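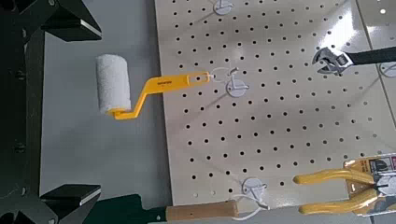
Issue 6, page 23

Reviews > Decorating > Rollers and trays

The Losesa roller kit: does it save you an afternoon?

Last updated 2021-09-05

The claim on the sleeve is that you can paint a bedroom in one afternoon. I have been reading that sort of thing on decorating kit for years and I have yet to meet the bedroom.

The Losesa kit gets you a roller, a tray, two sleeves and a short extension pole. I used it on a back bedroom with old lining paper and a chimney breast, which is a fair test, and then on a hallway, which is an unfair one.

First the good news. The roller turns freely and doesn't squeak. The medium sleeve holds a decent load and lays it down evenly, with hardly any fluff once you've washed it and gone over it with parcel tape. Do that first, whatever the leaflet says about it being ready to use.

The tray is poor. It's too shallow, it flexes when you pick it up full, and the ridges don't take much off the sleeve, so the first stroke on the wall is always too wet. I went back to my old Yeoman tray by lunchtime and the spatter more or less stopped.

The pole is the thing they make most fuss about. It has a twist lock that is supposed to hold at any length. Mine held for the walls and slipped on the ceiling -- twice in the same corner. Sanne Meijer, who borrowed it for her stairwell, had no trouble with hers fully out, though she was using a lighter sleeve.

As for the afternoon: two coats, with the drying time printed on the tin, took me into the following evening. No roller is going to change that. Cutting in was still the slow part, and there's no brush in the box.

Cleaning up was ordinary. The long-pile sleeve took an age under the tap and dried stiff at one end. I wouldn't pay for that one again.

If you already own a tray you like, buy the roller and a medium sleeve on their own, if the shop will split them. Wasedia does a plainer set without the pole and I couldn't see any difference on the wall.

3 out of 5

Vasylyna Hrynyshyn

6 comments | 2 shares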